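The Room in Durnard

A short story by Laine Žukauskas

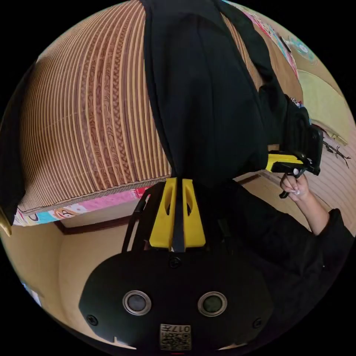

1. The letter

When Rekha Bhat received the letter, she read it standing in the hallway with her coat still on. The paper was thin and the stamp was from Durnard, where she had not been for many years. She thought first that it was a bill.

"Dear Mrs. Bhat," it said. "I am the new owner of the house at 36 Pilow Street. Under the floor of the small room upstairs we found a tin with your name on it. I did not open it. Please tell me what you wish me to do. Respectfully, Darius Hunt."

The date on the top was November 18, 2019. The letter had needed almost three weeks to come such a short distance.

She put it on the kitchen table and made tea. She did not remember any tin. She remembered the room very well. It had one window, a bed which was too short, and a radiator that knocked at night like a visitor. She had paid 41 a week for it and she was always late with the money.

2. The bus

She went in December, on the morning bus. It was raining, and the heating blew only on her feet. Behind her two boys were eating oranges and the smell filled the whole bus.

She tried to make a list in her head of what a person of twenty-two could put in a tin. Letters from her mother, maybe. The key of the bicycle that was stolen. A photograph of Žydrūnas Kütt, who lived in the room below and played the same song on the accordion every evening, with the same mistake in the middle. She used to wait for the mistake. When he played it correctly one time, she could not sleep.

At Prestonier the bus stopped for ten minutes and the driver went out to smoke. Rekha bought a coffee that she did not finish.

3. The house

Mr. Hunt was younger than his letter. He had paint on his ears and he apologized for the stairs, for the dust and for the weather.

"My wife wanted to open it," he said. "Lucía is very curious. I told her that it has a name on it, so it is not ours."

"I would open it," said Lucía Sarmiento from the kitchen. "I still would."

They let her go up alone. The room had become smaller, or the new white walls made it so. The radiator was gone. There was a square hole in the floor by the window, and beside it, on a newspaper, the tin.

The letters of her name were her own letters, but rounder. She sat down on the boards and pushed the lid with both thumbs until it came up.

Inside there was money. The notes were old ones, which the shops did not take anymore, folded in half and tied with a blue thread. She counted them slowly on the newspaper. It was 394. Under the notes was a piece of paper where she had written: "For the rent, when he asks the third time."

She laughed so loudly that somebody came to the bottom of the stairs.

"Is everything good?" called Mr. Hunt.

"Yes," she said. "I owe you some rent, I think."

She stayed for soup. Lucía wanted to know about everybody who had lived in the house, and Rekha told her about the landlord, old Hamann, and about the accordion. She sang the song for them – badly, and with the mistake in it. On the last bus she held the tin on her knees, and at Prestonier she woke up and was still holding it.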